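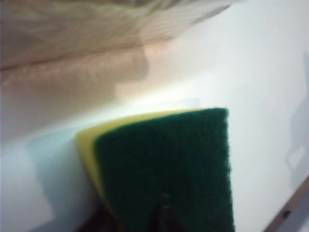
Green and yellow kitchen sponge against a white background

How to read a celebrity interview without being taken in

By Jyoti Sisodia

Every week a singer or an actor "opens up" somewhere, and by teatime the same three sentences have been pasted onto dozens of gossip pages. I wrote those pages for a living once. Most of what gets called a revelation was agreed with a publicist in February and held back until there was an album to sell. You can still enjoy the stuff, but read it slowly.

Step 1. Find the first version
Take one odd phrase from the quote and search for it in quotation marks. Keep going until you reach the magazine, radio show or podcast where it was first said. If every page credits another page and you end up in a circle, stop there and treat the quote as unproven.

Step 2. Look for the question
Write-ups nearly always drop it. "I would never work with him again" sounds like a feud. It sounds rather different when the host has spent ten minutes fishing for it and the singer was laughing. On a recording, start two minutes before the quote and let it run on past the end.

Step 3. Ask what is on sale
Scroll to the bottom. There will be a tour, a perfume or a second series. I once went through 40 "surprise confessions" from a single year and found 12 with no product attached, and I'm still not sure about a couple of those.

Step 4. Distrust the verbs
"Slams", "breaks silence" and "claps back" belong to the person writing the headline. Swap each one for "said" and read it again. If the story has vanished, you've saved yourself 400 words.

Step 5. Check who the "fans" are
"Fans were furious" may rest on two posts, one of them from an account that is furious about everything. Open them and see when they went up. If the article doesn't link to any, I'd assume the writer didn't have many to choose from.
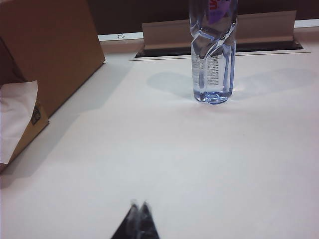

What if the interview was only ever printed and I can't find the recording?
Look for the full printed piece, and see whether it's laid out as questions and replies or written up as a profile. A profile gives the writer far more room to trim and reorder, so put less weight on any single line.

Step 6. Wait before you share
Give it a day. Corrections come late and they come quietly, usually as a line in small type under a story that has already been read. Pankaj Solanki, who edited me for years, used to hold anything with an unnamed "insider" in it overnight. We lost plenty of clicks that way. I still think he let too many through.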